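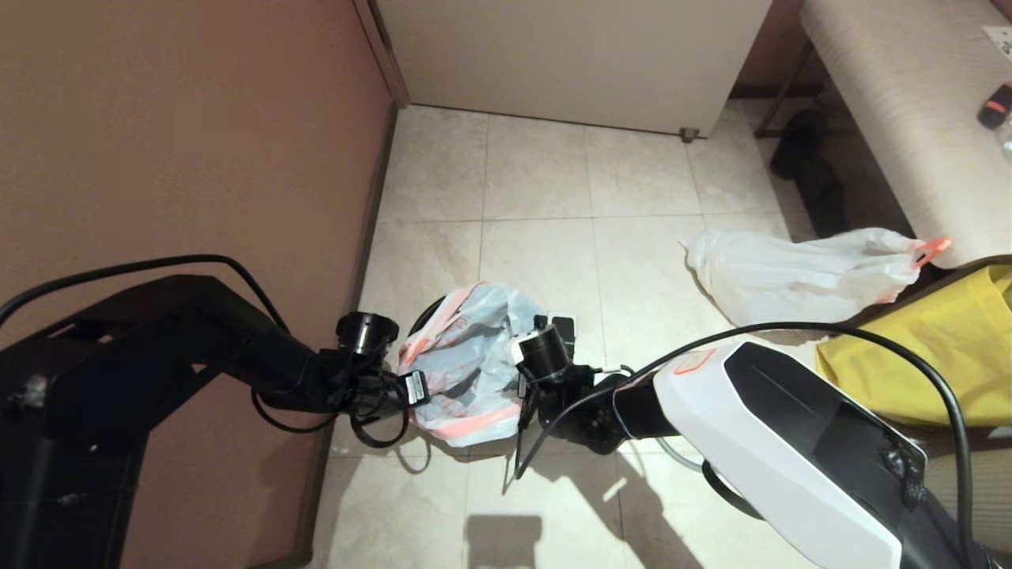 Plastic bags on a tile floor - how do you store them?

Brittany Girard
28 June 2019
I keep plastic bags for reuse and they end up in heaps on the tile by the bench. The ones with an orange drawstring won't fold flat. Any way to keep them tidy in a small cabinet?

Paltby
Lay the bag flat, pull the drawstring in, fold it in thirds lengthwise and push the air out as you roll. Mine fit in a shoebox - 18 of them at last check.

dallero890
I just stuff them all in one bag and hang it on the door. Works fine.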